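Plollari 400 – défroisseur vapeur à main
Notre avis sur la fiche, les promesses et l'usage quotidien

Accueil > Soin du linge > Défroisseurs > Plollari 400

Disponibilité : en stock
Référence catalogue : Plollari 400, coloris ivoire
Livré avec : embout brosse, gant de protection, gobelet doseur, notice en français
Fiche revue le 23 octobre 2022

Présentation

Le fabricant écrit sur la boîte que le Plollari 400 « remplace le fer ». Nous avons retiré la phrase de notre fiche. Un défroisseur à main détend les fibres, il ne les écrase pas contre une surface dure, et tant que la physique restera ce qu'elle est, un pli de pantalon ne se marquera pas avec un jet de vapeur. Si vous cherchez un appareil pour repasser des chemises de cérémonie ou des nappes en lin, passez directement aux fers et aux centrales, vous nous éviterez un retour et vous vous éviterez une déception.

Cela dit, nous le vendons, et depuis assez longtemps pour avoir une idée de ce qu'il fait. Il rend présentable un vêtement qui a passé la nuit en boule. Il rafraîchit une veste qui sent le restaurant. Il fait tomber les plis d'un rideau déjà accroché, à condition d'avoir le bras solide. Pour ces trois usages, c'est un achat défendable. Au-delà, on entre dans la littérature publicitaire.

Caractéristiques

Réservoir : amovible, bouchon à vis
Voyant : un seul, il s'allume quand l'appareil est prêt
Gâchette : verrouillable en position vapeur continue
Utilisation : verticale conseillée, inclinée tolérée
Arrêt automatique : oui
Cordon : fixe, passe-câble orientable
Embouts compatibles : brosse Plollari, brosse fine Schwaiger (vendue séparément)
Eau : du robinet ou déminéralisée, jamais parfumée

Vous remarquerez que nous n'indiquons pas le débit de vapeur. Le fabricant en donne un, très flatteur, sans préciser s'il s'agit du débit de pointe des premières secondes ou de celui que l'on obtient une fois le réservoir à moitié vide. Nous avons posé la question en mars. La réponse tenait en une ligne et renvoyait à la brochure. Tant que la méthode de mesure n'est pas publiée, le chiffre restera hors de cette page.

Même prudence sur la mention « élimine les bactéries ». La vapeur chaude a peut-être un effet sur ce qui vit dans un tissu, encore faut-il rester assez longtemps au même endroit, ce que personne ne fait en passant un défroisseur sur une manche. Considérez cette promesse comme décorative et lavez votre linge.

Sur quels textiles ?

Coton léger, jersey, molleton fin : bons résultats. Les plis de séchage disparaissent, les plis de pliage un peu moins. Tendez le bas du vêtement de la main libre, gantée, et descendez lentement.

Viscose et polyester : c'est là que l'appareil se défend le mieux. Un chemisier fluide suspendu à un cintre reprend sa tombée en peu de passages.

Laine : très correct, en gardant l'embout à distance. Laissez ensuite la veste suspendue le temps que l'humidité s'en aille, sinon les plis reviennent dès qu'on plie le bras.

Lin : non. Ou alors vous aimez le lin froissé, auquel cas vous n'avez pas besoin d'appareil.

Soie : à l'envers, sans contact, avec un essai préalable sur une couture. La notice dit « convient à la soie » sans autre détail, nous trouvons cela un peu léger.

Cuir, daim, enduits, velours fragile : abstenez-vous.

Ce qui est bien fait

Le réservoir. Il se retire d'une main, se remplit sous un robinet ordinaire et ne goutte pas à la remise en place. Cela paraît peu de chose, mais le Skerthorpe de la même gamme de prix fuit par le joint dès que l'on incline l'appareil, et nous avons fini par ne plus le proposer.

L'équilibre en main est bon aussi. Le poids porte sur la paume et pas sur le poignet, ce qui se sent au bout de quelques vêtements. Le verrouillage de gâchette évite la crampe de l'index. Enfin l'appareil tient debout sur son talon, et on peut le poser pour retourner une chemise sans chercher où.

Ce qui l'est moins

Le cordon. Il est raide à l'état neuf et garde la mémoire de son enroulement d'usine pendant des semaines. Sa longueur suffit si la prise est à côté de la penderie. Chez beaucoup de gens, elle est derrière un meuble.

Le bruit de pompe, ensuite. Un claquement régulier, sans gravité, que la brochure qualifie de « murmure ». Nous laissons ce mot à son auteur.

Le voyant s'allume un peu trop tôt. Si vous appuyez immédiatement, vous recevez quelques gouttes d'eau avant la vapeur, et sur un tissu clair elles laissent une auréole qui part en séchant, mais qui inquiète. Attendez encore un instant, envoyez la première bouffée dans le vide ou dans l'évier, puis commencez.

Quant à la housse de rangement « offerte », elle est trop étroite pour contenir l'appareil et son embout ensemble. Nous ne la comptons pas dans les accessoires livrés.

À l'usage

Un défroisseur se juge sur ce qu'on lui demande un matin de semaine : un haut qui traîne, pas assez sale pour le panier, trop chiffonné pour sortir. Suspendez-le à une porte, boutonnez le col s'il y en a un, et travaillez de haut en bas. L'intérieur du vêtement répond mieux que l'extérieur, surtout pour les molletons. Les coutures d'épaule demandent un second passage. Les poches plaquées resteront un peu gondolées, quoi que prétende la vidéo de démonstration.
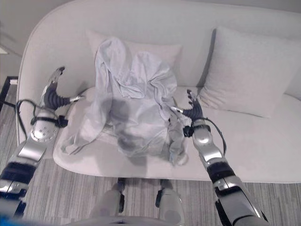
Vêtement bleu-gris laissé en tas sur l'assise du canapé : le genre de plis pour lequel on achète un défroisseur.

Ne défroissez pas un vêtement posé à plat sur un canapé ou un lit. La vapeur traverse, l'humidité reste dans la garniture, et le tissu n'est pas tendu, donc le résultat est médiocre des deux côtés. Un cintre solide fait plus pour la qualité du défroissage que n'importe quel embout en option.

À propos des options, justement. La brosse fine Schwaiger se fixe bien et rend service sur les lainages qui boulochent. La plaque rigide Gullham, censée servir d'appui derrière le tissu, nous laisse froids : il faut trois mains pour s'en servir, et une simple planche fait le même travail.

Entretien

Videz le réservoir après chaque séance. Si votre eau est calcaire, coupez-la moitié-moitié avec de la déminéralisée. Le détartrage se fait au vinaigre blanc dilué, appareil froid pour le remplissage, puis deux réservoirs d'eau claire pour rincer. Le fabricant vend des sachets spéciaux. Leur composition n'est pas indiquée sur l'emballage et nous n'avons constaté aucune différence avec le vinaigre.

Ne percez pas les orifices avec une aiguille, même s'ils semblent bouchés. Les appareils abîmés ainsi ne sont pas repris sous garantie.

Questions reçues au service client

L'autonomie d'un réservoir est-elle suffisante ? Pour une tenue complète, oui. Pour la lessive de toute une famille, vous passerez votre temps au robinet.

Peut-on l'emporter en voyage ? On peut. Il est plus encombrant que la photo du catalogue ne le laisse croire, et le modèle ne convient qu'aux prises européennes.

Quelle différence avec le Plollari 600 ? Le réservoir est plus grand, la coque a changé de couleur et la brosse est mieux fixée. La qualité de vapeur nous a paru identique. L'écart de prix, lui, est bien réel.

Faut-il garder le fer ? Oui. Au fond du placard peut-être, mais gardez-le.

Retours et garantie

Retour accepté pendant 30 jours, appareil vidé et séché, accessoires compris. Nous remboursons 100 % du prix d'achat si le produit n'a servi qu'à un essai raisonnable. Les frais de renvoi restent à la charge du client, sauf panne constatée à la livraison.

L'extension de garantie proposée au moment du paiement est facultative. Elle ne couvre ni le tartre ni le cordon – autrement dit les deux causes de panne que nous voyons passer le plus souvent. Lisez les conditions avant de cocher la case.

Produits associés

Brosse fine Schwaiger pour lainages
Cintre large à épaules arrondies
Gant de protection de rechange
Plollari 600, réservoir grande capacité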